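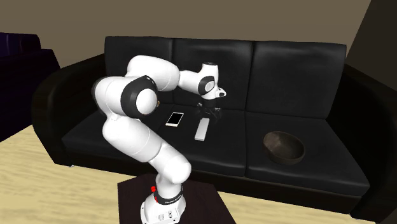 Objet : Re: [usages-textes] Faut-il payer pour la nouvelle base lexicale ?
Liste : usages-textes

Bonsoir à toutes et à tous,

Je réponds dans le corps du message, en coupant ce qui n'appelle pas de commentaire.

> J'ai testé la version d'essai de Sinaga pendant trois semaines et je suis
> plutôt convaincue. Pour 580 euros par an, on a un glossaire partagé, un
> contrôle terminologique et la reprise automatique des anciens fichiers.
> Chez nous, à Lomport, on estime gagner 40 % du temps de relecture.

Je voudrais savoir comment on arrive à ces 40 %. Est-ce qu'on a chronométré les mêmes relecteurs, sur des textes de même longueur et de même difficulté, avec et sans l'outil ? Ou bien a-t-on demandé aux gens, à la fin de l'essai, s'ils avaient le sentiment d'aller plus vite ? J'ai connu les deux méthodes et elles ne donnent jamais le même résultat. À la sortie d'une période d'essai où l'on a été formé, accompagné et relancé par courriel tous les deux jours, on a toujours le sentiment d'aller plus vite.

Il y a aussi la question de ce qu'on relit. Un contrôle terminologique repère qu'on a écrit « convention » là où le glossaire veut « accord ». Très bien. Il ne voit pas que la phrase suivante dit le contraire de l'original. Or, dans mes relectures, les fautes qui coûtent cher sont de la seconde espèce, et je crains qu'on passe plus vite sur elles quand la machine a déjà tout marqué en vert.

> La reprise des anciens glossaires s'est faite sans problème, on a importé
> nos 2 422 entrées en une matinée.

Importées, je n'en doute pas. Mais qui les a vérifiées ? Chez Maltbridge, avec qui je travaille encore pour les notices, la reprise s'était faite aussi « sans problème » avec un outil comparable. On s'est aperçu en août, donc cinq mois plus tard, que les champs de remarque avaient été tronqués et que tout ce qui suivait un point-virgule avait disparu. C'est précisément dans les remarques qu'on mettait les choses utiles : ne pas employer au pluriel, refusé par le client, ancien terme encore présent sur les plaques. Les entrées étaient toutes là, le compte tombait juste, et le glossaire ne valait plus grand-chose.

Je suggère donc un contrôle très bête avant de se réjouir : tirer 50 entrées au hasard, imprimer l'ancienne et la nouvelle version, et les comparer ligne à ligne. C'est une heure de travail pour deux personnes. Prenez de préférence quelques entrées à diacritiques et quelques-unes avec plusieurs équivalents, parce que c'est là que ça casse.

> Et puis c'est un format ouvert, donc on n'est pas prisonniers.

Là, je suis franchement sceptique. J'ai lu la documentation hier soir jusqu'à 23 heures, ce qui n'est pas une recommandation. L'export existe, en effet. Il sort le terme, la langue, l'équivalent et la date. Il ne sort ni l'historique des modifications, ni les liens entre fiches, ni les statuts de validation — autrement dit, tout ce pour quoi on paie reste à l'intérieur. Un format peut être ouvert et l'export indigent. Je serais ravi de me tromper ; si quelqu'un a réussi à sortir les statuts, qu'il nous montre le fichier, même un extrait de trois lignes.

> Homcombe nous a dit que le tarif était garanti.

Garanti jusqu'à quand, et par écrit ? Sur la proposition que j'ai reçue, la phrase exacte est « tarif de lancement, susceptible de révision à l'échéance ». Ce n'est pas ce que j'appelle une garantie. Homcombe n'est d'ailleurs que le revendeur, si j'ai bien compris, et je ne vois pas comment un revendeur s'engagerait sur les prix de l'éditeur. Je n'accuse personne de mauvaise foi. Je constate qu'on répète volontiers ce qu'un commercial a dit au téléphone.

> En face, il n'y a rien de sérieux, à part continuer avec nos tableurs.

Eh bien, parlons des tableurs. Le nôtre a neuf colonnes, dont deux que plus personne ne remplit. Il est laid, il est lent à ouvrir sur les vieux postes, et deux personnes ne peuvent pas y écrire en même temps sans se marcher dessus. Je ne le défends pas par tendresse. Mais je sais le lire, je sais le copier, et quand une cellule est fausse je vois qui l'a touchée parce qu'on met ses initiales en colonne G. Pour une équipe de quatre, c'est peut-être suffisant. Pour une équipe de quinze, sûrement pas, et je comprends que Lomport voie les choses autrement.

Ce qui me gêne dans le fil depuis le début, c'est qu'on compare un produit neuf et bien configuré à des tableurs mal tenus. Comparons-le à un tableur qu'on aurait nettoyé pendant trois semaines, avec la même énergie. Je ne connais pas le résultat, mais l'essai ne coûterait rien.

Questions concrètes à ceux qui ont déjà signé :

- les statuts de validation survivent-ils à un aller-retour export puis import ?
- que deviennent les fiches si l'on ne renouvelle pas : lecture seule, ou plus d'accès du tout ?
- le contrôle terminologique gère-t-il les formes fléchies en français, ou faut-il déclarer chaque pluriel à la main ?

Sur ce dernier point, ma propre version d'essai a signalé « baux » comme terme inconnu alors que « bail » était dans le glossaire. J'ai peut-être raté un réglage.

Je garde mon compte d'essai ouvert jusqu'à la fin du mois. Si vous voulez que je passe un de vos fichiers dedans, envoyez-le-moi hors liste, en texte brut et débarrassé des noms de clients.

Bien à vous,

un abonné de longue date, toujours au tableur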